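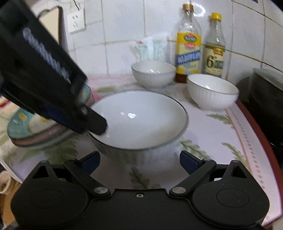 Clelska > Table care > Section 2: Stacking after a meal

Start with the bowls. Empty each one fully before it is stacked. The two small bowls behind the large one have the same ribbed sides and thin dark rim, so they count as one set.

1. Put small bowls inside the large one.
2. Lift plates by the rim, never from the middle.
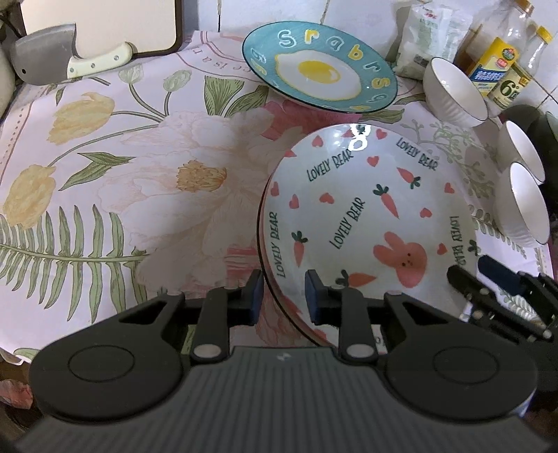 Tùng Lương, household guides editor

3. Keep printed plates together -- LOVELY BEAR with LOVELY BEAR.

Caution: no more than 17 plates to a pile.

Related
Washing by hand at 40 degrees
Storing the Plukberg set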